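So I finally saw Plonance, and my ears are still a little fuzzy, and I don't regret a thing.

If you haven't run into them, they're a four-piece who play long, loopy instrumental stuff with a ton of organ in it. I found their second record in a used bin in October and played it until my neighbors probably knew the bass lines. They almost never come near me, so when a show popped up at Predholm Hall I bought a ticket before I'd even checked the drive (two hours each way, whatever).

The hall holds 840 and it was packed right up to the balcony rail. The opener was Tatlı, a duo I knew nothing about, just drums and an electric saz run through way too many pedals. I loved them! I went straight to the merch table after their set and got one of the last tapes, numbered 300 on the back in silver pen. 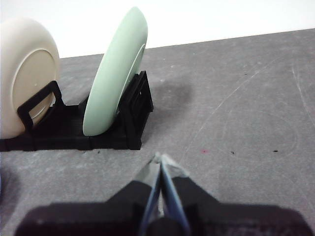 Anyway, Plonance came on at 9:20 and opened with "Kendon," the one I'd been hoping for all week. On the record it runs six minutes. They stretched it past twenty, with a slow middle part where the guitar dropped out completely and the organ just sat on one chord — I got actual goosebumps. Then the drums crept back in and the whole floor started bouncing.

The second half of the set dragged a bit for me. There were three new songs in a row, all mid-tempo, and the vocal mics they'd set up for them were buried in the mix. I'll give those another try when the album's out.

The encore was short and loud, and I was back in my car by midnight with the Tatlı tape going. Side B is the better side. They have one more date with Plonance next month, in a much smaller room, and I'm already looking at gas prices.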